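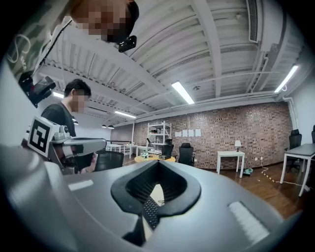

Section 2: Setting Up Your Keyboard and Chair

Welcome to the part of the Feltow desk guide we like best! Take your time, and put the kettle on if you'd like one first.

1. Set the keyboard down with a little room in front of it for your wrists to rest.

2. Lead any thin wires toward the back of the desk, leaving some slack (a tight wire always tugs loose sooner or later).

3. Sit well back in your mesh chair and raise or lower the seat until your forearms are level with the keys.

4. Type for 15 minutes or so of ordinary work, then adjust the seat again if your shoulders feel tight.

Note: Mesh does ease a bit with use, so please come back to step 3 after 2 weeks.

Caution: Keep wires clear of the chair's wheels, and never stand on the seat to reach a high shelf.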